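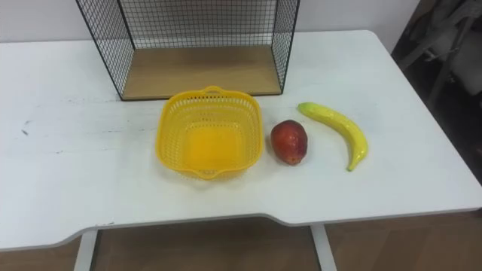

Student robot club gets to grips with the fruit bowl

February, by the Newsdesk
Filed under: Schools & Colleges, Science and Tech

Picking up an apple sounds like the easiest job in the world until you try to teach a machine to do it. Students at Condlow College have spent the winter term working on exactly that, and they are now in the final stretch before the Dromach Challenge, a student robotics contest that asks teams to get a robot doing ordinary household jobs.

The Condlow club has 14 members, most of them in their first year, and a good number had never written a line of code before they joined. They meet after lessons and regularly stay until the building closes at 9pm. It is a noisy, cheerful group, and it's hard to spend an evening with them without wanting to have a go yourself!

This year's contest has 3 rounds. The first is all about fruit - teams have to move pieces from a table into a basket without dropping or squashing anything. Points are given for a clean grip and a gentle release, and there is a time bonus for anyone brave enough to go quickly. Apples, bananas and mangoes are all on the list, and each one needs a different approach from the hand. Bananas have caused the most arguments in the club so far, with one half of the group wanting to grip in the middle and the other half wanting to start near the stem.
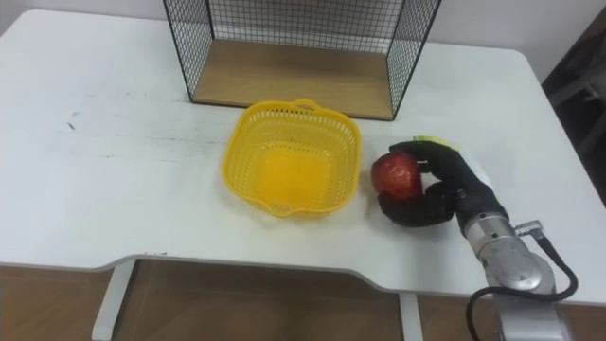 The robot hand closes on a red apple during work on the fruit task.

The second round moves on to cleaning things, and the third is a surprise task handed out on the day. The club has been reading through old contest reports to guess what might come up, and there is a long list of ideas pinned up by the door. Folding a tea towel is the one everybody dreads.

Every attempt is logged, good or bad, and the team goes back over the results together at the end of each evening. The log passed 800 entries just before half term, and the plan is to reach 3,000 before the contest. Members take turns at running the robot, keeping the log and resetting the table, so that everyone knows every job by the time the big day arrives. The swap happens every half hour, and there is usually a bit of a scramble for the controls.

Soft objects have been a project of their own. A sponge is light and low to the table, which means the fingers have to come in almost flat, and a small group within the club has taken this on as its special subject. They have rewritten the approach path several times this term and are very proud of the latest one.

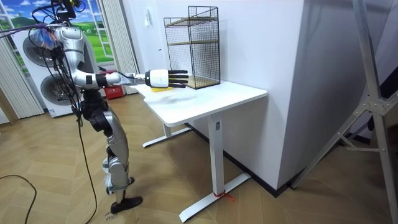
Fingers out over the desk, with a yellow sponge just below them.

The club's costs are being met by a grant from the Kauppinen Fund, and engineers from local firm Otumex have been dropping in to answer questions and look over the students' code. The firm has also offered summer placements to club members who want to carry on after the contest.

New members are welcome at any point in the year and no experience is needed. Students who would like to join can sign up at the college library or just turn up at the robotics room at 4pm - bring a notebook, and something to eat if you plan on staying late.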